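Ticket: Sourdough starter tracker, feeding reminders arrive late
Opened by: Zachary Gosselin
Product: Galine
Status: Solved
September 2025

First off, I love this app! My rye starter (Tai) has never been happier. But since the last update the 6 a.m. feeding reminder shows up 75 minutes late, and by then I'm at work.

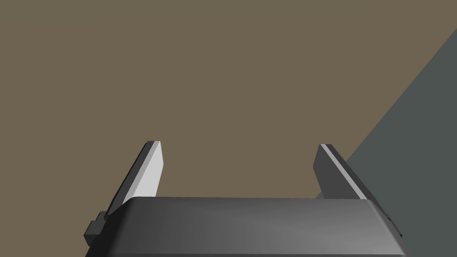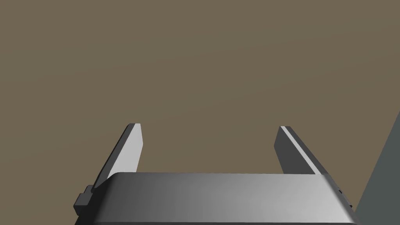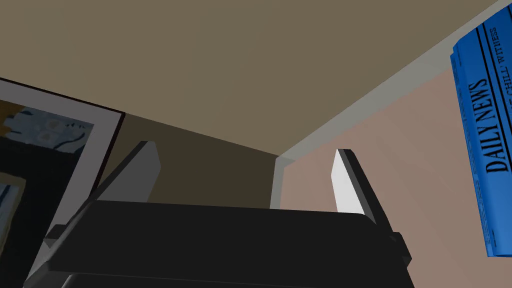 What I tried so far:
- Restarted the phone. No change.
- Turned battery saver off. The reminder came 30 minutes late, so that helped a bit!
- Deleted the schedule and typed it in again. Back to 75.
- Made a second jar called Goltlow with no history at all. Right on time, twice in a row!!

So it has to be the history. Tai has 1,063 feedings logged, going back years, and I'd hate to lose them.

Reply from Rerneck support:
Wow, that's a lot of bread. Please go to Settings, Storage, Archive old feedings, and pick everything before March. Archived entries stay searchable.

Update from Zachary:
Did it last night and the reminder rang at 6 on the dot. Tai had doubled by lunch and I've got two loaves proofing. Could the archive button go on the jar page too?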